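Teaching by hand: speaker notes
Mirjam Lehner, 45 minutes with questions

Slide 1. Start before they have finished sitting down. Ask who has taught a teenager to drive. Wait for the groans. Say the talk covers much the same ground, with lower insurance.

Slide 2. Two ways to show a robot a task. You take hold of the arm and push it through the motion, or you sit somewhere comfortable and steer it by remote control. Kirkovora began with the first and my shoulders voted for the second. Dishes are our subject because everyone in the room believes they are good at dishes.

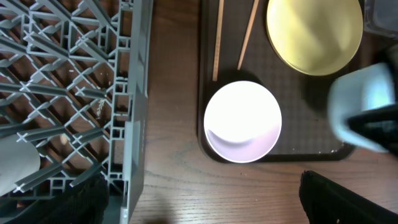

Slide 3. Pause here, drink water. The wrist camera knows a great deal about very little. Konrad Zwahlen wanted to train on wrist views alone and held this position for 9 days. Be kind, he may be in the second row.

Then the point: if the operator steers by looking over at the table, the robot is copying decisions made with information it never got. Make operators work from the screens. They will complain. Ute Hellwig still does, in writing.

Slide 4. Two arms. Read this one slowly. 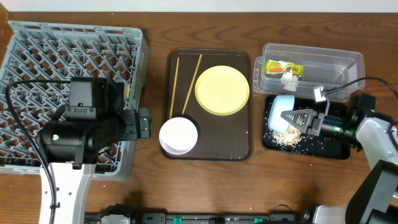
People forget the left arm exists while the right one is busy. It's the same as patting your head, except that your head is recorded. Our rule at Kirkovora: decide where the idle arm waits and park it there every time. If it wanders in the demonstrations, the robot learns wandering, and does it beautifully.

Mention hesitation. A good operator pauses before closing the fingers. Five pauses in one short task and you have taught it doubt.

Slide 5. Grasping by the rim.

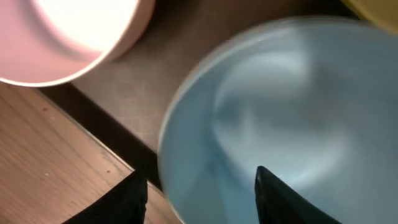
One finger inside, one outside, then close. Young-sook Joo approaches fast and corrects late, Hannelore Moser creeps in like a cat burglar. Both methods are fine. Mixing them in one batch gave us almost a whole November of arms that rushed in and then lost their nerve.

(If short of time, skip the Trummer story. If very short, skip Konrad.)

Slide 6. Keep the bad takes, labeled as bad. Leave this slide up for questions. Someone will ask when it can do my kitchen. Say I have seen their kitchen.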